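3.2 Planning and costing the two-arm cell

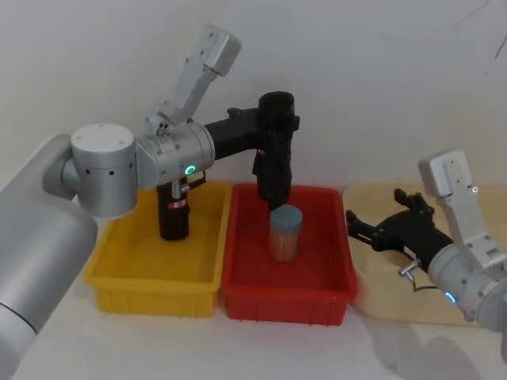 We came to the budget with more excitement than experience, and the first lesson was how much of the money goes on things other than arms. The Junstead bench was planned from the start as a two-arm cell, and the quotes from Rindon and Lill were close enough on the arms themselves that we chose between them on grippers, spares and delivery dates. Rindon could deliver in July, eight weeks ahead of Lill, so the order went there.

Figure 3. The Junstead bench, with the left gripper over a container in the red bin and the right gripper open above the beige tray.

The small items deserve a budget line of their own. Plastic bins like the yellow and red ones in Figure 3 cost very little, and we were delighted by how much useful sorting work can be set up with them — we bought 49 for the whole project and would happily buy more. Grippers are another matter. We set aside 2000 pounds for replacement fingers and cables, and we would advise any group planning a similar bench to fix that sum before choosing the arms.

Table space was the item we judged worst. Our first drawing, made for the smaller room at Jondmont, gave each arm its own table. Sharing one tabletop saved 11 per cent of the furniture and fitting costs, and it opened up handover tasks that we had not dared to plan for. The full list of parts, with prices as quoted on 20th April, is given in Appendix B.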